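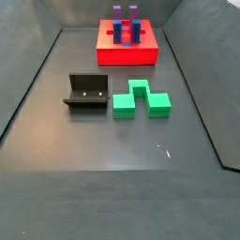 Bracket, green block and the red base with its posts, all in the bin.

Shopping for the Second Cell: A Gallery with Prices
9/23/18

I promised the folks at Pullstead I'd put the pictures and the budget notes in one place, because right now the notes live in my email, on the back of a packing slip, and in one spreadsheet that I named "final" back in April and have changed every week after that. So this is the one place! Click through for the pictures, stay for the money talk (or skip the money talk, I'm not your boss).

Quick background for anybody coming in cold. We have one small robot cell doing assembly practice with printed plastic parts, and we'd like to have two. The second one has to do the same kind of work so that anything we teach on one we can run on the other. Sounds easy to budget, right? Copy the list, double the quantities, send it off. That was my plan and I'm a little embarrassed by how long I stuck with it.

The list I started with had the arm, the gripper, the camera and a line that just said "misc." The misc line is where the whole story is, so most of what follows is me breaking up misc into things with names and prices.

The parts themselves

Let's start at the cheap end. The red base has slots cut in the top, and the smaller colored pieces stand up in it. The green one is that chunky step shape and the black bracket has a lip along the front and a couple of silver fasteners in it. They're the kind of thing you stop noticing after a while, and I completely left them off the first budget. Zero dollars. I suppose I figured they came from the sky.

They come from a printer, and a printer takes filament and time, and parts get chewed up or go missing. I now have a line for 5 full sets of everything for the second cell. One set in use, the rest in a labeled tub. If you only print one set and somebody steps on the green piece, you're paying for a very nice robot to stand there while you wait on a piece of plastic. I also asked for each set to be printed in one go from the same spool, after we had a fight with tolerances this spring. A bar that slides into one base and jams in the next is a bad way to spend an afternoon, and I would rather buy an extra spool.

Colors: please don't laugh, but I budgeted for colors. We like being able to say "the yellow one" across the room and have everyone know what we mean. Spools in several colors cost more up front than one big spool of gray. Still worth it to me.

The bin

I like this bin. Gray floor, sloped walls, nothing rolls away. I got a quote from Hodico for a matching one, and they offered a choice between the slightly shiny floor like ours and a dull finish that costs more. Look at the floor in the first picture, down to the right of the green block, and you'll see white scuffs, and there's some shine in places too. My vote is for the dull finish on the new one, plus a spare floor panel if Hodico will sell us just the panel. They said they'd get back to me on that. (Hodico, if you're reading, I'm still here!)

Another thing I'd tell anyone pricing an enclosure: measure your doorway. Measure the hallway too. I'm not going to say more than that.

The wrist, where the money goes

Yellow bar in the fingers, low in the slot, with a purple block standing on each side of it. I could look at this sort of thing all day, but let me point at the expensive parts. The gripper housing is the big light plate with the screws in it, the camera is the black box on the right side, and that fat black cable looping over the top and into the camera is the item I want to talk about next.

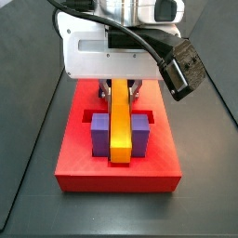 Cables (yes, a whole section)

The first quote I got for the camera did not include a cable. It did not include the bracket either. The camera price looked terrific, and I went around telling people how terrific it was, and then Dizon sent over the accessory sheet. Camera, bracket, cable and the license to make the thing talk to our software came to $2,486. I'd written down less than half of that.

I'm not mad at Dizon, to be clear. They answered every dumb question I had, and they were the ones who asked whether our cable would be fixed in place or moving with the wrist all day. It moves. So we need the kind made for flexing, and we need enough of it that it can loop over the housing without pulling tight, and I want a spare sitting in a drawer. The spare is on the budget as its own line now, with the word SPARE in capitals so that it doesn't get trimmed by somebody who thinks I typed the same thing twice.

If you're making your own list, walk around the arm and write down every single thing that is bolted, plugged or zip-tied to it. I did it with a clipboard. It took a cup of coffee and it added a page.

Fingers

We priced two grippers for the new cell. One is the same parallel-jaw style we use now, two metal fingers, and the other is a fancier model from Anach with a lot more adjustment. The Anach one is lovely. I held it at their counter for longer than was polite. But our parts are small blocks and bars, and the fingers we have are a good match for the way we hold them, from the sides and straight up and down. I'd rather spend the difference on a second pair of fingers and the little screws that hold them on.

Please put the little screws on the budget. A bag of 1,000 sounds silly until you price the small packs, and the small packs always arrive a day after you need them.

The one part of the Anach quote I did keep is the service visit. They'll come set up and check alignment for $300, and they'll do that for a gripper they didn't sell us. I thought that was decent of them.

Blue, yellow, blue

I like how this one lines up, the three blocks standing side by side in the base with the yellow one a little taller than its neighbors, and the gripper right up over it. The bracket and the green block are on the floor out front, very nearly touching. That closeness is worth a thought if you're planning a layout. A bigger bin costs more, but small bins make you careful about where you set things down, and I haven't decided which kind of careful I want the second crew to learn.

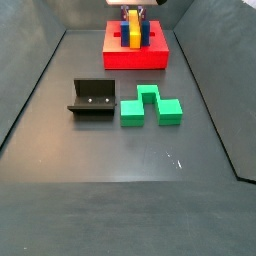

Noel Pangilinan
Equipment planning, Pullstead

So where does all this leave the budget? Better than it was. I've split it into stuff that gets bought once, stuff that wears out, and stuff we pay for every year. The middle pile is the one I'd missed nearly all of: fingers, cables, floor panels, printed sets, screws. The yearly pile is mostly software and it's small, but it was also missing, so I've earned no points there.

A few people asked why we don't go used on the arm. I looked! There are good used arms out there, and I called on a couple. The trouble for us is matching. We want programs to move from one cell to the other without a week of fiddling, and a used arm from a different generation means different mounting, possibly a different controller, and a different set of adapters for the wrist. By the time I'd added the adapters the savings had gotten pretty thin. If you have only one cell and no plans for a twin, I'd say go ahead and look at used, and bring someone who knows what a worn joint sounds like.

People also asked whether we could share one camera between both cells. We could, and I even wrote it up as an option. Then I pictured myself unscrewing it, carrying it across the room and calibrating it again every time somebody wanted a turn, and I took that option back out.

Lighting is the line I'm least sure about. The floor throws back some glare under the lights we've got, and I don't know yet if I should put the money into better lamps or into the dull floor. I have the floor as a firm line and the lamps as a maybe. If you've bought lights for a setup this size, tell me what you ended up with, and tell me what you paid too, please, because people always leave that bit out.

Next steps on my end: get the spare panel price out of Hodico, get Dizon to put the cable on the same quote as the camera, and print one trial set from the new spools before I order the rest. I'll add the revised sheet to this page when it's done. The old one is still up on the shared drive, but please stop using it, the camera number in there is wrong and I'm tired of explaining it.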